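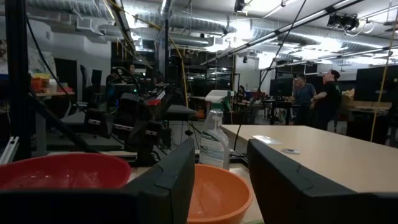 NOTICE TO STAFF OF THE HURVILLE SITE

March 5, 2021

Staff are advised that the sorting of returned tableware, formerly carried out by hand at Harnero, will be performed by the Oltico arms from April. The arms are at present learning to stack bowls. Staff who stacked bowls are asked to remain available to show them how.

Lucinda Pettigrew read the notice twice and signed the sheet beneath it, as required. She had been employed in Returns for almost 2000 shifts, a figure supplied to her by the payroll office in a letter of thanks. Her new title was Process Reference. The duties were set out in Schedule 3, and consisted of stacking bowls at a normal pace while being observed. 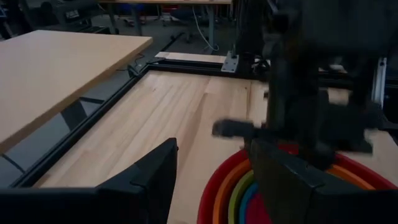 She had always put the red one on the outside and worked inward by size. On the second morning the technician from Beaudoin asked her why she gave each bowl a quarter turn as she set it down. She answered that she was not aware of doing so. The turn was entered in the record as Behaviour 63 and referred to head office for a decision on whether it should be kept.

The decision took 3 weeks. In that time she tried to stack without the turn and found that her hands slowed and the bowls stuck. She reported this on the proper form.

The reply was brief. Behaviour 63 had been approved for all units. The colour of her locker tag would change from green to white, and she was to return the old one to the front desk before the end of her shift.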